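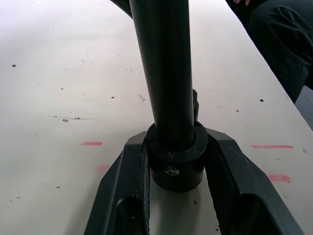 Summer Recreation Equipment Lending Resumes in July

2023-05-23

The Petadow Parks and Recreation Department will reopen its equipment lending service at the Najafi Street Community Center in July. Residents who hold a current library or recreation card may borrow sports and play equipment without charge for up to six days at a time. The service was suspended over the winter while the storage area was rebuilt and the inventory was checked.

During the last full season the lending desk recorded 2757 loans. Of these, 1707 were made to households with children under the age of twelve. The Department has used these figures to decide what to purchase this year, and the greater part of the budget has gone to items for younger players: soft bats, short nets, jump ropes and playground balls. 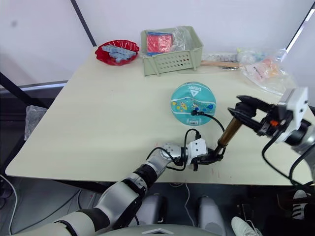
Borrowers are asked to return all inflatable items in usable condition. Each ball is checked for leaks at the desk before it goes out, and a borrower who finds that one has softened during the loan may bring it in for air at no charge. Those who prefer to do this at home will need a hand pump, and one with a flexible hose, like the one attached to the teal ball with the cartoon-style band, is easier to use than a pump that must be held directly against the valve. The needle or nozzle should be pushed in straight and removed slowly. Balls should be firm to the touch but should still give slightly under the thumb. Overfilling is the most frequent cause of split seams, and the desk will record a split ball as damaged.

Pumps may be borrowed separately and do not count toward the limit of items per card. Adapters for air mattresses and wading pools are not supplied.

Reservations may be made by telephone or in person beginning on the first business day of July. A reserved item will be held for 45 minutes past the agreed pickup time and will then be released to the next household on the list. Groups that need equipment for a block party or a family reunion should apply in writing at least two weeks ahead and should state the expected number of participants.
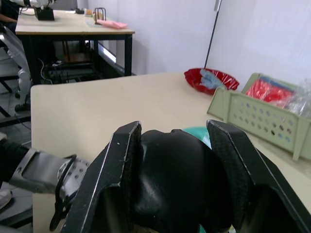
Group applications will be reviewed in the order received. Larger sets, including the volleyball and badminton kits, must be collected by an adult with a vehicle, as they cannot be carried on the Nider Avenue bus. The Brivex Park field house will again serve as a second return point on weekends, though no loans will be issued there.

Late returns will be charged by the day. Fees may be waived in cases of illness or severe weather upon request at the desk. Copies of the lending rules are available at the Community Center and at the main library.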